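Section 2: Sorting your swap shelf before opening day

Right, you've got your shelf up and your labels printed, so now for the bit I like best! I do mine in one go with the radio on.

1. Tip everything out of the donation bags and check the dates. Anything past its best goes in the bin, no arguments.
2. Wipe each bottle and tube with a damp cloth. (Kitchen roll leaves fluff, I've learned.)
3. Put toiletries in one tub and dry food in another. Soap next to teabags is a mistake you only make once.
4. Stand tubes upright along the back of the tub so people can flick through them.
5. Write the tub's name in the Clamari book and sign it.

Caution: don't take opened creams, even from someone you know well.

Note: our shelf holds 400 items at a push, and Jintana Jaidee has the key if you need the overflow cupboard.
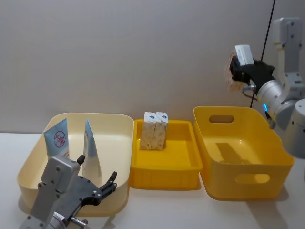 Burkberg Swap Shelf Team

6. Leave space in every tub on the first day – donations come in fast and you'll be glad of it.
7. Last job, put the lids on overnight and switch off the lamp.

Stuck? Ring extension 442 and ask for Chaiwat.

Related pages
Printing your labels
Running a June swap day
Closing up for the week

Last updated: 21/04/2024
Contact us | © Burkberg Swap Shelf | Back to top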